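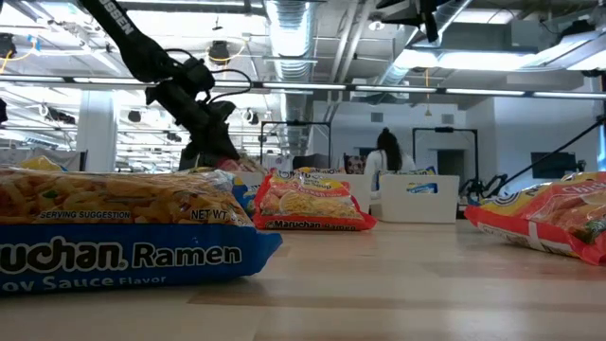

Mirolness Fisik – handheld vibration pen, review

Posted Feb 16, 2020

Bought this in January for our route checks. Small site, 87 motors on the list, most of them pumps and fans, one of me plus whoever is free. Was using an old Anau before that. Battery door held on with tape, so yes, time.

Quick version. Good pen, poor software. Four stars for the first, two for the second.

What you get: pen, magnet foot, long probe, charger, soft case. No printed manual, only a link. Case zip feels cheap but has held so far.

Readings. Took it round the same 13 pumps with the Anau the same morning and the overall velocity numbers were close enough that I stopped worrying. Bearing figure is a different scale so you can't compare with your old trend, you start again. Annoying if you have years of it. Use the magnet where you can – with the probe my numbers wander depending how hard I lean on it, and they wander more on painted housings.

Screen is bright, fine outdoors. Buttons OK with thin gloves, hopeless with the thick ones. It shuts itself off far too quick and I can't find a setting for it. Walk from one pump house to the next and it's asleep, then you wait for it to wake up and find it's place in the route again.

Did find something with it. Cooling fan, drive end, bearing figure climbing three weeks running, nothing you could hear. Changed it on a planned stop and the outer race was marked. Old pen may well have caught it too, can't say.

Software is called Bai. Windows only. Import of the asset list is picky about column names and gives you no clue which one it dosn't like. Memory holds 3,488 readings, plenty. Reports look nice but you can't change the alarm colours, and the export puts the date in the wrong order so I fix it in a spreadsheet every time. Charts are slow past 100 points.

Battery does two full rounds. Charge it overnight and forget it.

Would I buy again? For the pen, yes. If you already have a maintenance system that takes a plain csv, skip Bai and type your limits in there. If you need full spectra look elsewhere, this only gives overall values and a very basic plot.

Will update if the zip goes.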